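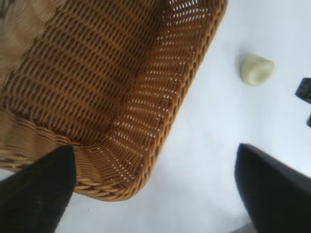
A reader of the earlier page on wicker wrote in to ask whether a basket can go under the shower, the way her mother's always did, and whether the black specks in the corners of hers are mold or dirt. The answer depends on what the basket is made of and on how fast it can be dried. Both are covered in the steps that follow.

Wicker is a way of weaving, and the word says little about the material. Rattan, willow and reed tolerate a brief wetting. Seagrass and paper cord do not. Paper cord is twisted kraft paper, sometimes over a wire, and it swells and unwinds when soaked. To check, find a cut end on the underside and look at it under a lamp. Rattan core shows small open pores. Willow is solid with a pale pith. Paper cord shows a spiral and can be picked apart with a fingernail. If the end cannot be identified, treat the basket as paper and use the dry method only.

What you need

A vacuum with a soft brush head
A dry paintbrush, 2 inches wide, natural bristle
A soft toothbrush
Two white cotton cloths
Dish soap without bleach or dye
White vinegar
A wire cooling rack

Dry cleaning

Empty the basket and turn it upside down over newspaper. Tap the bottom with a flat hand, working from the center outward. Most of the loose grit sits where the floor meets the side wall, and the corners hold the most.

Turn it upright. Vacuum the floor along the rows, then across them. Keep the suction low. Do the side walls from the inside first and the outside second, so that dust pulled into the gaps does not end up back where you started. An open weave lets go of dust easily. A tight floor needs the paintbrush, held nearly upright and worked into the crossings with short strokes.

The rim needs separate handling. Where it is wrapped, lint packs between the turns, and a vacuum passes over it. Run the toothbrush in the direction of the wrapping. Brushing against the turns lifts the loose ends, and on an older basket the end of a wrap is often held only by a dab of glue or one small nail.

For a basket that holds bread or napkins, stop here unless there is a visible stain.

Damp cleaning

Rattan, willow and reed only. Mix one teaspoon of dish soap into a quart of lukewarm water. Wring the cloth until it no longer drips. Wipe one wall at a time, then the floor, then the rim, and follow each with the second cloth wrung out in plain water. The whole basket should take less than ten minutes. If it is still being wiped after that, it is getting too wet.

For the specks, touch one with a damp cotton swab. Dirt smears brown or gray and comes away. Mold tends to leave a shadow in the strand and has a cellar smell. Wipe it outdoors with equal parts vinegar and water, wearing gloves, and let it sit five minutes before the plain-water pass. Never combine vinegar with bleach. Mold that has gone soft underneath means the strand is failing, and cleaning will not fix it.

A shower is acceptable for unfinished willow, for a few seconds, in warm weather. It is not recommended for anything with a stained or lacquered finish. Water gets under the finish at the crossings and leaves white rings.

Drying

Stand the basket on the rack, out of direct sun, with air moving under it. Turn it after a few hours. Allow a full day before anything goes back in — two in winter, when the room is closed up. A hair dryer on the cool setting is fine for corners. A radiator is not; strands shrink unevenly and the floor bows.

Correct the shape while the weave is still slightly damp. If a corner has pulled inward, pack it with a rolled towel and leave the towel in until the basket is dry.

Loose ends

Tuck a loose strand back under its neighbor with a blunt darning needle. If it is too short to hold, put a drop of wood glue on the underside and clamp it with a clothespin overnight. Do not trim a strand flush on the inside of the basket. A cut end left there will snag cloth.

The Uretier cleaning kit, part 3348, contains a brush and a rim pick that work on most round rims. The Manlow pick is thinner and better suited to close wrapping. Either can be replaced by the toothbrush.

Repeat the dry cleaning every 14 weeks for a basket in daily use. The damp cleaning is needed once a year at most.

Last revised Dec 27, 2024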